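Community People Sorting It Out: Zanele Potgieter on Repair and Reuse

Zanele Potgieter started the Baird reuse store in June with 64 shelves and a borrowed van. It now takes in donations four days a week and sells most of them within the month.

"People think we get junk," she says. "We get perfectly good kettles. Somebody moved, or somebody died, and the family didn't have a plan for the kitchen."

She spent nine years managing returns for Bosel, a mail-order firm, and says the work is similar. "You open a box, you decide what it is, and you decide fast – otherwise you drown in boxes."

Clothing is the hardest category. The store turned away 409 bags over the summer. "We had no dry room," Potgieter says. "I'd do that differently."

Small items go out on tables by color or by use. Red sells well in the weeks before the holidays, and she admits she holds some of it back until then.
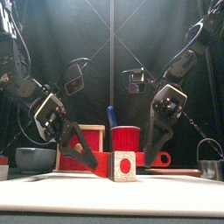 What Comes Next

The lease runs out next year and the rent will go up by $800 a month. Potgieter has looked at a unit on Clanum Street. It has a loading door, which the current place lacks.

"I'd like to stay in Baird," she says. "Ask me again when I've seen the paperwork."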